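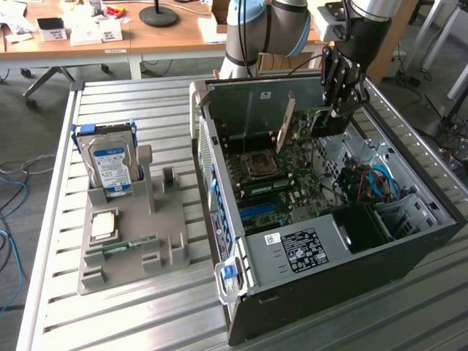

Which languages does the Grumby voice assistant understand?
English, Spanish, French and Hindi, with a separate wake word for each.

Crenshaw released version 2 of Grumby in July 2021. The update lets members of one household speak to the same device in different languages without changing a setting. Speech is processed on the device.

"People switch languages in the middle of dinner, and the old version made them open a menu," said Fung-ping Hsieh, who leads the project.

The software was tested in 997 homes in Postivdale. It is a free download for current owners. A Portuguese wake word will follow in August.

Press contact: Emmett Thibodeaux, Crenshaw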